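Imprimer | Envoyer par e-mail

Robots à tout faire : le café, peut-être, le reste attendra

Juillet, 17 h 40
Par Natsumi Takeda

La société Ploston promet depuis le printemps un robot capable de « prendre en charge les petits travaux de la maison et du magasin ». Elle a choisi de le montrer devant des machines à café. Le choix est habile. Tout le monde sait à quoi ressemble un café réussi, personne ne demandera au robot de repasser une chemise, et la pause qui suit met les visiteurs de bonne humeur.

Le programme s'appelle Owino. Il réunit Ploston, qui fournit les bras, les mains et le logiciel, et l'enseigne de restauration rapide Prindano, qui cherche à occuper ses comptoirs aux heures où elle n'arrive plus à recruter. Les deux partenaires parlent d'un « assistant polyvalent ». Le dossier remis à la presse cite le service des boissons, la mise en rayon, le lave-vaisselle, le pliage du linge et le rangement d'une cuisine familiale. Un seul de ces travaux figurait à l'ordre du jour de la présentation.

La question posée par les clients éventuels est pourtant simple : est-ce que ça travaille, et sans quelqu'un derrière ? Les réponses obtenues sur place sont prudentes, parfois très prudentes.

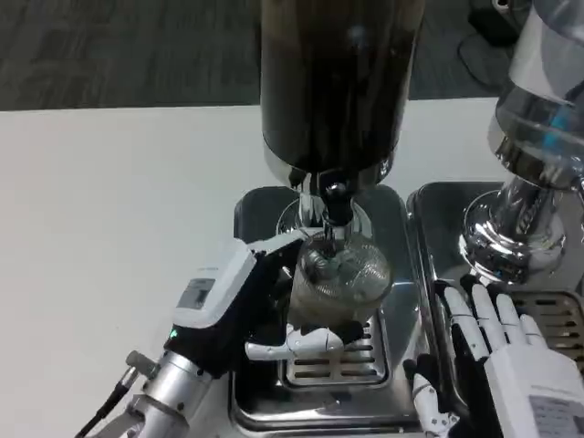
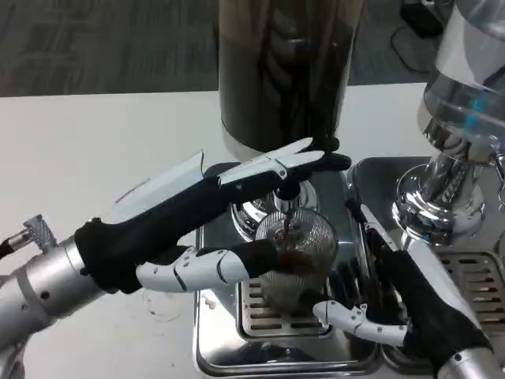
Bremosine, juillet. – Un récipient en verre transparent à tenir au bon endroit, de la mouture d'un côté, du café qui coule de l'autre : l'exercice n'a rien d'absurde. Le verre est glissant, les becs sont bas, le chrome renvoie des reflets partout, et les spécialistes de la vision par ordinateur détestent depuis longtemps ces deux matières. Qu'une main mécanique s'en approche sans rien casser représente un vrai progrès par rapport aux démonstrations d'il y a quelques années, où l'on déplaçait des cubes en mousse d'un bac à l'autre.

Reste à savoir ce que ce progrès vaut pour un gérant. Une machine automatique fait déjà du café sur simple pression d'un bouton, grains moulus compris, et elle tient dans un coin de salle de réunion. Mettre deux bras devant un moulin et une machine conçus pour des mains humaines n'a d'intérêt que si les mêmes bras savent ensuite faire autre chose. Toute la promesse d'Owino repose là-dessus, et c'est la partie que l'on n'a pas vue.

Interrogée sur ce point, l'équipe technique de Ploston reconnaît que chaque tâche doit être apprise séparément, poste par poste. Un opérateur guide d'abord les gestes à distance, les enregistrements sont triés, puis le logiciel s'entraîne. Pour la seule préparation du café, il a fallu 354 séquences retenues, et l'entreprise ne dit pas combien ont été écartées. Changer de modèle de tasse ? « Cela demande une vérification. » Déplacer la machine de l'autre côté du comptoir ? « Une nouvelle phase de réglage. » Un employé à qui l'on montre une autre tasse demande rarement une nouvelle phase de réglage.

La durée de vie des mains est l'autre sujet que les brochures traitent vite. Ploston annonce jusqu'à 2 000 heures de fonctionnement avant remplacement des articulations des doigts, dans des conditions de laboratoire. Un comptoir de gare n'est pas un laboratoire. Le marc s'infiltre, la vapeur se dépose, le sucre colle. Sur les effets du nettoyage quotidien, qui se fait chez Prindano au dégraissant, nous n'avons obtenu aucune donnée.

Chez Prindano justement, le ton est plus mesuré que chez le fabricant. L'enseigne compte 59 points de vente et n'envisage pour l'instant un essai que dans un seul, en dehors du coup de feu, avec un salarié présent en permanence. « On regarde, on n'achète pas », résume un responsable d'exploitation. Il dit s'intéresser surtout à la fermeture du soir : vider les bacs, essuyer les plans, rincer les grilles, sortir les poubelles. Autrement dit, à tout ce que la démonstration laissait de côté. Faire couler un expresso n'est pas ce qui épuise ses équipes.

Cette remarque revient souvent dès qu'on quitte les salons professionnels. Les tâches que les gens voudraient confier à une machine sont mouillées, grasses, irrégulières et se font dans des endroits encombrés. Il faut récupérer une cuillère au fond d'un évier, décoller une étiquette, comprendre que le torchon posé là est sale et que l'autre est propre. Celles que l'on montre se déroulent sur une table dégagée, avec des objets choisis, et se terminent au moment où le café est dans le verre. Qui lave le verre ? La question a été posée, elle a fait sourire, et l'on est passé au point suivant.

Pour l'usage à domicile, Ploston évoque une échéance « à moyen terme » et refuse de donner un prix. La société n'indique pas non plus qui serait responsable en cas de brûlure. Un bras qui manipule un liquide chaud à côté d'un enfant relève d'une autre catégorie de risque qu'un aspirateur qui se coince sous un canapé, et les assureurs n'ont guère l'habitude de signer sur la foi d'une vidéo.

Le fabricant fait valoir que les logiciels s'améliorent vite et que les mêmes critiques visaient autrefois les bras industriels. C'est exact pour les usines, où l'on a fini par construire des lignes entières autour des robots. Peu de ménages accepteront de reconstruire leur cuisine pour le même résultat.

Ploston indique vouloir ajouter deux tâches au programme avant l'essai chez Prindano : l'essuyage d'un plan de travail et le chargement d'un panier de lave-vaisselle. Aucune date n'est avancée pour une présentation publique de l'une ou de l'autre. L'enseigne, de son côté, continue de publier des annonces pour des équipiers du soir, en contrat à durée indéterminée.

Imprimer cet article | Envoyer cet article par e-mail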